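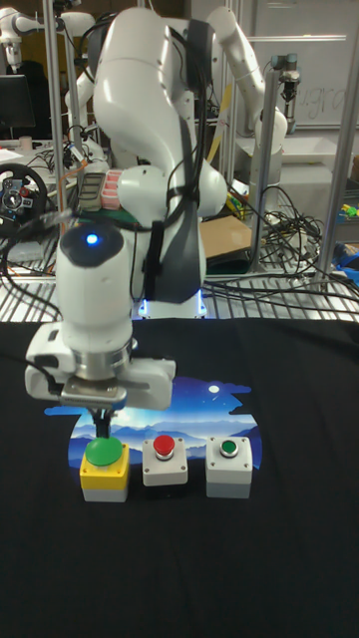 A Robot That Pushes Buttons: Our Visit to the Open Day at Semwal Lab
By Shalini Shukla, for readers ages 8 to 12

How hard is it to push a button? You do it all day long. You push one for the elevator, one for the crosswalk, and one to turn on a game. Your finger just goes where you want it to go, and you hardly think about it.

Now try it like this. Close your eyes. Hold your arm out stiff and straight. Have a friend tell you where the button is using only numbers: so far left, so far forward, so far down. Did you hit it? Did you poke your friend by mistake? Welcome to the life of a robot arm!

On Mon 21 August I went to the open day at Semwal Lab with 24 kids from the Vurnutcombe summer science club, and we spent most of the afternoon crowded around one table. There was a lot to look at in that room (more than one robot arm, for a start, and cables everywhere), but the button table is the one everybody talked about on the bus home.

Meet the arm

Our guide was Harsh Tripathi, an engineer who teaches the arms at Semwal to do small jobs with their grippers. The first thing he asked us to do was bend our own arms. Shoulder, elbow, wrist. Each place where you bend is called a joint, and robot arms have joints too. Inside each one is a motor that turns it. When several joints turn together, the whole arm can reach forward, lift up, or swing to the side.

At the end of the arm comes the part that does the touching. It's called a gripper. The one we saw has two fingers, and they move toward each other and away from each other in a straight line, a bit like sliding doors. Grippers like that are called parallel grippers. Two fingers may not sound like much, but try picking up a pencil with just your thumb and pointer finger. Easy, right? You can do a huge number of jobs that way. 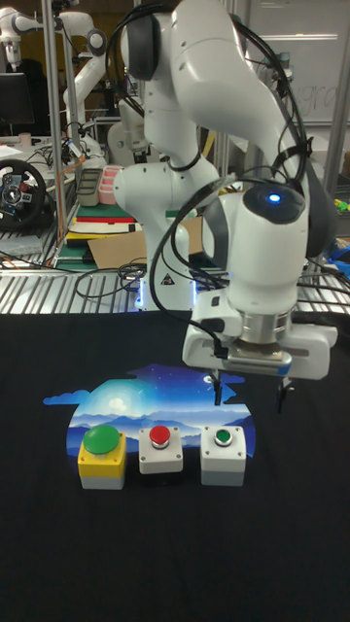 The gripper with its fingers open. The small green button is the one closest to it.

Three buttons, three different problems

You might think that if a robot can push one button, it can push any button. I thought so too! Harsh shook his head and told us to look carefully at the tops of the boxes.

The big green one is shaped like a mushroom. Buttons in this shape are made to be easy to find and easy to hit, even with the flat of your hand. The red one is different. It sits inside a silver ring, so the robot has to come down in the right spot. The small green one has a silver ring as well.

So before the arm moves, the computer has to know three things about the button it wants. Where is it from side to side? Where is it from front to back? And how high is the top? That last one matters a lot. If the computer thinks the button is lower than it is, the fingers will push too hard. If it thinks the button is higher, they'll stop in the air and push nothing at all.

Jyoti Maurya, who is nine, wanted to know what happens if somebody moves the boxes when the robot isn't looking. Great question! Harsh explained that it depends on the program. A simple program just goes back to the same place every time, like you walking to the bathroom in the dark. A smarter one uses a camera to check where things are first. The Semwal team is working on the camera kind, and their program for it is called Pledix.

Slow down to get it right

Here's something I loved. Think about how you would park a toy car in a tiny garage. You'd zoom it across the floor, and then you'd slow way down for the last bit. Robot arms are often programmed the same way. They make the big move through the air first, then wait above the target, then come down gently.
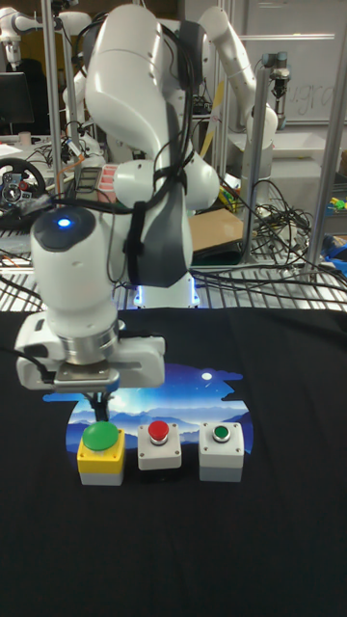
Fingers just above the mushroom button, with the red and the small green ones next in line.

Seema Yadav, another engineer on the team, calls the spot above the button the "hover point." From there, the only direction left to go is down. If something looks wrong, the arm can stop at the hover point and go back up without bumping into anything.

She also told us how the arm gets its practice. A person sets up a task, the arm tries it, and the computer saves a record of the try. Then they do it again. And again! For the button job, the team has saved 1,080 tries so far. In 395 of those, the arm had to push the buttons in a special order, like green, red, green. Does that sound boring? Think about how many times you wrote your name before it came out neat.

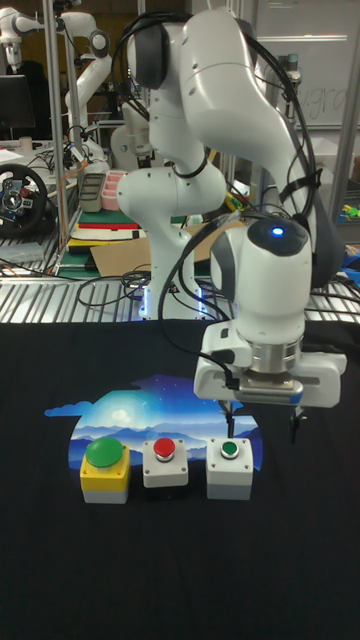 The part the kids liked best was the guessing game. Seema would have the arm stop partway through a move, and we all had to shout out which button it would go to next. It's harder than it sounds, and the trick is to look at the fingers and forget about the rest of the arm, which can bend in ways that fool you. When they hang out to the right of the row, past the small green button, they aren't over any button at all, so your guess is as good as mine. Watch whether the fingers are open or closed, too. When they're held close together they make one narrow tip, and that's handy for poking something small. Archana Shakya, our club leader, guessed wrong five times in a row and had to wear the paper robot hat.

Try it at home

You can play the button game without a robot. You'll need a friend, a blindfold, and three things to be your buttons. Jar lids are good. Make one big and two small, and line them up on a table.

One of you is the arm and wears the blindfold. The other is the computer. The computer may only say left, right, forward, back, down, and stop. The arm has to move slowly and do exactly what it's told, even if it's silly. Start with the biggest lid. When that gets easy, go for a small one, and after that try all three in an order you pick ahead of time. Give yourselves 25 turns and keep score on paper. Then swap!

Words to know

Joint: a place where an arm bends or turns.
Gripper: the "hand" at the end of a robot arm.
Hover point: a safe spot above the thing the robot wants to touch.
Program: the list of instructions a computer follows.

The next open day at Semwal is in April, and kids are welcome with a grown-up. Bring questions!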